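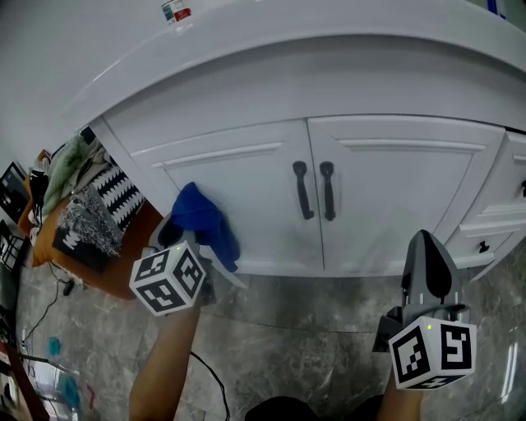 Szulc Kitchens opens its first secondhand kitchen showroom in Ladbridge

For immediate release
13 Jul 2018

LADBRIDGE – I've been fitting kitchens for most of my working life, and for most of that time I've also been ripping them out. If you've ever stood next to a dumpster and watched a perfectly good run of cabinets go into it, you'll know how I got here! So I'm very happy to say that Szulc Kitchens is opening a showroom for used kitchens on Tadmont Street, in the old carpet warehouse, and you're all invited to come and poke around.

The showroom is called Second Helping. It opens to the public this month and it's a separate space from our regular shop in Arnden, which isn't going anywhere (I've had a few worried phone calls, so let me get that in early). Arnden will carry on doing new kitchens, measuring, design and fitting. Ladbridge is for kitchens that have already had one home and are ready for another.

Where the kitchens come from

Mostly from people who've just bought a house. They like the house, they don't like the kitchen, and the kitchen is often only a few years old. Until now they've had two choices, which were to pay somebody to haul it away or spend weekends trying to sell it online to strangers who want the sink and nothing else. We'll come out, take a look, and if it's something we can sell on, we'll take it down carefully, label every piece and bring it back to Ladbridge on our own truck.

We also take ex-display kitchens from other showrooms in the area, and now and then a job lot from a developer who changed the plans halfway through. Those go fast, so if you want something that's never had a pot boiled on it, get on the mailing list.

We've been quietly collecting since last October and there are 4 complete kitchens set up on the floor for opening day, plus a whole wall of odds and ends at the back. That wall is my favorite part, I'll admit. Single doors, drawer fronts, corner units, end panels, a big tub of hinges, knobs and pulls by the handful. If a hinge has gone on your pantry door and the maker stopped selling that kind years ago, come and have a rummage before you give up on it.

What it costs

Small complete kitchens start at $600 and that's for the cabinets and doors. Most of what we have in right now sits between $1,000 and $3,000, depending on size, condition and whether there's a countertop worth keeping. Appliances are priced separately and we only sell the ones we've tested ourselves. The odds and ends are priced with a sticker, and if there's no sticker, ask.

Delivery within the Ladbridge and Arnden areas is included with any complete kitchen. Fitting isn't, but we're glad to quote for it, and you're just as welcome to use your own person or do it yourself. We'll give you a drawing of how the kitchen was laid out in its last home and a list of every cabinet with its width, height and depth. Please, please measure your room before you come! Then measure it again. Bring the numbers with you, along with where the windows, outlets and pipes are, and we can tell you pretty quickly if a kitchen is going to work.

A secondhand kitchen will almost never fit your room exactly as it stands. That's normal. Cabinets can be moved around, fillers can be cut, a run can lose a unit or gain one. Countertops are the tricky part, curved ones most of all, and stone is a lot harder to change than people expect. I'd rather you walk out with nothing than go home with a lovely slab that's three inches too short.

Selling us your old kitchen

Send us a few photos and a rough list of what's there. Tell us how old it is if you know, and who made it if there's a label inside one of the doors (look under the sink, that's where they like to hide). We'll get back to you with a yes, a no or a maybe, and if it's a yes or a maybe we'll set up a visit. There's no charge for that. We pay once the kitchen is out and on the truck.

There are some things we can't take. Anything with water damage in the bases, anything that's been glued to the wall instead of screwed, and doors where the coating has started to peel. Painted wood is usually fine even if it's chipped, as we can touch it up or sell it as it is to someone who was going to repaint it anyway. Please don't take the kitchen down yourself before we've seen it. I know it's tempting once you've got the pry bar in your hand.

Opening day

We'll have coffee on, the doors will be propped open and there'll be a short demo in the afternoon on rehanging and adjusting cabinet doors, which is something everyone can learn to do with one screwdriver and a bit of patience. Kids are welcome, dogs too if they're good around sawdust. Parking is behind the building, through the gate on the left – the spaces out front belong to the bakery and they do need them.

We don't have a proper website for Second Helping yet. It's coming. For now, opening hours are posted on the door and at the front desk in Arnden, and you can ask at either place to be added to the mailing list.

Members of the press who'd like to visit before opening day, take pictures or see a kitchen being taken down on site can get in touch through the Szulc Kitchens shop in Arnden. We've got a take-down booked for the week after we open and the owners are happy to have visitors, as long as you wear sturdy shoes.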